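Zunex Storage Locker, Single Tier

June 9, 2020
By the Kurkach product desk

The Zunex single tier locker is a full-height steel locker for staff rooms, workshops and changing areas. It ships flat and goes together with the bolts supplied. Most people will want a second pair of hands for the door.

Each locker is 15 inches wide and comes with a hat shelf, a coat rail and two side hooks. The shelf can be set at any of 3 heights. Vent slots are cut at the top and bottom of the door. The finish is a baked powder coat in light gray or dark blue, and touch-up paint is sold separately.

Lockers can be bolted side by side to make a row. Order the Villa base if the floor gets mopped often, as it lifts the body clear of the ground. The Ploltudska sloping top fits all single tier models and keeps boxes from being stacked up there.

The door has a hasp for a padlock. Padlocks are not included. Check the shackle size before you buy, since very thick shackles will not pass through the hasp.
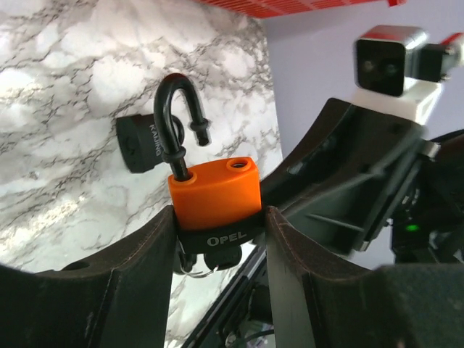 Orange padlock with black shackle, shown open, with two keys.

Order number 1379. Assembled weight 56 pounds. Dark blue is out of stock until July. Orders for gray ship from the Kurkach warehouse as normal. Replacement doors, shelves and hooks can be ordered by part using the list packed with the instructions.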